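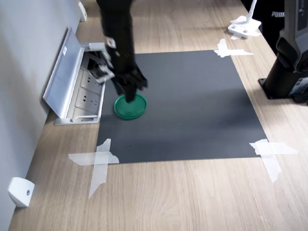

Saving jar lids, yes or no?

myrtle_v
Posted Nov 14, 2019
Hello all, I hope everybody's tomatoes are finally put away for the year! I've been cleaning out the pantry ahead of the holidays and my husband and I have come to a friendly standoff over the lid drawer. I keep every lid that comes into this house, plastic or metal, whether or not the jar is still with us, and he would like the drawer back for dish towels. My mother saved hers in a coffee can and I suppose I caught it from her. So I'd love to know what the rest of you do, and if you keep them, what on earth do you use them for?

kenta_f
Keep the plastic ones, Myrtle! I put them under my houseplants all winter. A shallow lid with a bit of a rim is just right for a four inch pot, and I have 20 of them going along the back windows right now (my wife would tell you that's too many, and she may have a point). The metal ones rust and leave a ring on the sill, so those go straight in the recycling.

HuwP
I'm going to be the grouch here, sorry. I saved lids for years and then we moved, and I carried a whole box of them up two flights of stairs without using a single one. If it doesn't have a jar, it goes. That's been the rule at our place ever since and I haven't missed one yet.

myrtle_v
Huw, my husband is reading over my shoulder and he says he'd like to buy you a cup of coffee.

shota_ikeda
I'm somewhere in the middle. We keep one shoebox, and when the shoebox is full something has to leave before anything new comes in. The kids use them for paint, mostly, and for sorting beads and buttons on rainy days. I also like one under the honey jar — saves wiping the shelf every week.

mizanur_b
Can I put in a word about the canning side of this? Please don't reuse the flat metal lids for canning, even when they look perfect. The sealing part is only meant to go through it once. For dry beans or rice in the cupboard I reuse them happily.

kenta_f
My grandmother reused hers every summer and we all lived to tell about it.

mizanur_b
I'm glad, Kenta, and mine did a few things I wouldn't repeat either! New flats don't cost much next to a whole afternoon of peeling peaches, so I'll stay stubborn on that one.

HuwP
With Mizanur on this. Still throwing mine out, though.

myrtle_v
Well, I've borrowed Shota's shoebox idea and we're down to 7 plastic ones and a few metal ones for the beans. The dish towels move in this weekend. Kenta, do you rinse out the ones under your plants, or just let them go until spring?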